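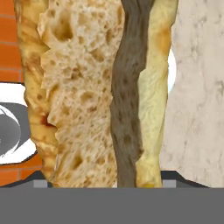

图1 类似三明治的分层食物侧面，左边为面包皮（计算机渲染图）

学生项目报告：Nideck宿舍慈善歌会的组织与结果

作者：Edeltraud Imhof、Leire Valcárcel
课程：活动管理实践（Brorndale学院，第二学期）

一、项目背景

我们两个人都住在Nideck宿舍。每年春天，宿舍的学生会举办一次歌会，把收入捐给一个慈善机构。去年因为负责人毕业了，歌会没有举行。今年二月，我们把恢复这个活动作为本课程的项目题目，并得到了老师的同意。

捐款的对象是Pladatby阅读基金。这个基金给郊区的小学购买图书，规模比较小，所以我们可以直接和他们的工作人员联系。他们要求我们在宣传材料里写清楚捐款的用途，我们照做了。

二、目标

我们定了两个目标。第一个是筹到3000欧元。第二个是让不同年级的学生一起上台，因为以前的歌会几乎只有高年级的学生参加。第二个目标不容易测量，我们最后用报名表上的年级作为依据。

三、准备过程

地点：我们先问了学院的大礼堂，但是四月的晚上已经全部被预订。后来我们选择了Rostami小剧场。剧场离宿舍走路需要14分钟，租金由学院的学生活动经费支付，不算在捐款里面。剧场的舞台不深，合唱的队伍只能站成两排，这一点我们在第一次看场地的时候没有注意到。

报名：报名从三月初开始，一共收到24个节目。小剧场必须在晚上十点半关门，所以不能全部安排。我们请音乐系的两位同学和我们一起听了试唱，选出14个节目。没有选上的同学，我们每个人都写了邮件。有三位同学回信说，希望提前知道选择的标准。我们认为这个意见是对的。标准应该写在报名表上，可是我们是在试唱的前一天晚上才讨论出来的。

投票方式：每个表演者在大厅有一个纸盒，观众把零钱放进自己喜欢的盒子里，最后钱最多的人得到“观众奖”。评委另外给出“最佳声音奖”和“最佳合作奖”。三个奖都没有奖金，只有证书和一条围巾，围巾是Edeltraud织的。

分工：Leire负责剧场、灯光和与基金的联系，Edeltraud负责报名、排练时间表和门票。主持人由宿舍里一位学戏剧的同学担任。海报我们做得比较晚，演出前九天才贴出去。

四、演出当天

演出在晚上七点开始，九点五十分结束。上半场比计划慢，因为每次换节目都要重新调整话筒的高度。中场休息的时候，我们决定下半场用两个话筒，一个高，一个低，这样换节目就快多了。

第六个节目的伴奏文件打不开。表演的同学没有等待，直接清唱了一首民歌，观众的反应很热烈，她后来得到了观众奖。从组织者的角度看，这仍然是我们的错误：文件应该在下午试音的时候全部播放一遍，我们只检查了前面五个。

五、结果

门票和纸盒的收入合在一起是1761欧元，已经全部转给Pladatby阅读基金。这个数目没有达到我们的目标。原因我们讨论过几次，意见不完全一样。Edeltraud认为门票太便宜。Leire认为主要的问题是宣传，因为很多住在校外的学生在演出以后才听说有歌会。我们没有做观众调查，所以现在不能证明哪一种看法更正确。

关于第二个目标，结果比较好。上台的节目里有一半包括一年级或者二年级的学生，有两个合唱节目是各个年级混合的。

六、问题和建议

下面的建议写给明年的负责人。

剧场最晚应该在十一月预订。选择节目的标准应该和报名表一起公布。海报至少提前三个星期贴出去，也要贴在校外学生常去的地方，比如车站旁边的自行车棚。

纸盒的方式很受欢迎，但是数零钱花了我们整个晚上，银行对硬币也收手续费，这笔费用我们自己付了。明年可以同时准备一个手机付款的办法。

还有围巾。有几位观众问能不能买，我们当时没有准备。如果有同学愿意提前织一些，可以在大厅里出售，收入也放进捐款。

七、个人总结

Edeltraud：我学到的最多的是怎样写拒绝的邮件。第一封我写了一个多小时，还请同屋的同学帮我看语气是不是太硬。

Leire：我以前没有跟剧场的技术人员一起工作过。他们问我要“走台表”，我不知道这是什么，当天晚上才学会做。现在这份表格的空白版本保存在宿舍学生会的文件夹里，跟报名表和租用合同的复印件放在一起。

附件：节目单、收支表、基金的收款确认信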